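The Case for the Repaired Racket

Opinion
By Rosaura Ayala, Equipment Services, Wedgate Recreation Association
31/03/2026

Each January the Wedgate Recreation Association reviews the condition of the equipment it lends to members. The review is an ordinary piece of housekeeping and attracts little notice. This year it has led to a disagreement within the Association about badminton rackets, and I have been invited to set out one side of it. The views that follow are my own and do not bind the Board.

The Association holds 749 rackets across its two halls, Tapley and Trikton. The January review set aside 98 of them as unfit to lend. A proposal now under discussion would send all of these for disposal and replace them from the equipment budget at a cost of $3,494. I believe the proposal should be declined in its present form, and that the greater part of the rackets set aside should be returned to the shelves after work at our own bench.

The first question is what "unfit to lend" has come to mean. The inspection sheet gives three grounds: damage to the frame, failure of the strings, and wear to the handle. These are very different faults. A cracked frame cannot be made safe by any method available to us, and no one proposes to try. Broken strings can be replaced, although the labor is skilled and the result depends on the person doing it. Wear to the handle is in most cases wear to the grip alone, and the grip is a strip of tape. It was designed to be taken off.

More than half of the rackets set aside in January were listed under the third heading. Inspectors recorded grips that had hardened, grips that had begun to slide, and grips whose closing band had been lost. I do not question their judgment that these rackets were unpleasant to hold. I question the conclusion that they had reached the end of their use.

Rewrapping a handle takes a patient person less than ten minutes. The old tape is removed and the handle is wiped clean. The new tape is started at the butt, drawn up in an even overlap with steady tension, trimmed at a slant, and closed with a finishing band. A beginner's first attempt will usually show a crease or two. Our members have never complained of creases, and it would be strange if they did, given how many of them play with grips they have wrapped at home.

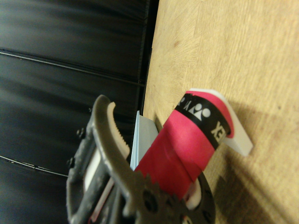
A red wrapped handle with a black band near its upper end.

The objection most often raised is one of appearance. It is said that a lending service should present uniform equipment, and that a shelf of handles in mixed colors suggests neglect. I take this seriously. Members form an opinion of a hall from the first thing placed in their hands, and a poor grip tells them that no one has been paying attention. A fresh grip, in whatever color was available, tells them something else. If uniformity matters to the Board, tape can be ordered in a single color, and the matter is settled for the price of a few boxes.

A second objection concerns staff time. The front desk at Trikton is busy in the evenings, and it would be wrong to add bench work to the duties of people who are already answering the telephone, booking courts, and looking for lost shoes. Tapley is in a different position. It has a room with a good table, decent light, and quiet mornings. Over the past year, without any formal instruction, the staff there have rewrapped handles as they came in, and Tapley contributed far fewer rackets to this year's list than its share of the stock would suggest. The two halls buy the same models and serve much the same players. The difference lies in what happens to a racket between one loan and the next.

A third objection has been put to me privately, and it deserves a public answer. It holds that members who see repaired equipment will treat it with less care. Our loan records show 2,739 racket loans last year, and nothing in them supports this fear. Damage reports from Tapley were no heavier than those from Trikton. My own impression, from the returns counter, is that people are gentler with an object that has plainly been looked after.

I would also ask the Board to consider what we teach. The junior program tells children to carry their rackets in covers, to keep them away from radiators, and to report a broken string at once. It is difficult to give that advice in the hall while a bin of sound frames stands behind the office door awaiting collection. Young players ought to learn to change a grip in the same season that they learn to serve.

My proposal is modest. Rackets with frame damage should be withdrawn, as at present. Rackets with broken strings should be assessed one at a time, with the older models retired. Rackets listed for grip wear alone should go to the bench at Tapley, which would need a supply of tape and bands, a pair of good scissors, and two morning sessions a month. The inspection sheet should be amended so that "grip" and "handle" appear on separate lines. Any money left in the replacement budget should be held for stringing, where our service is weakest and where members do have cause for complaint.

Comments from members may be left in writing at either front desk and will be passed to the Board before it votes on the equipment budget.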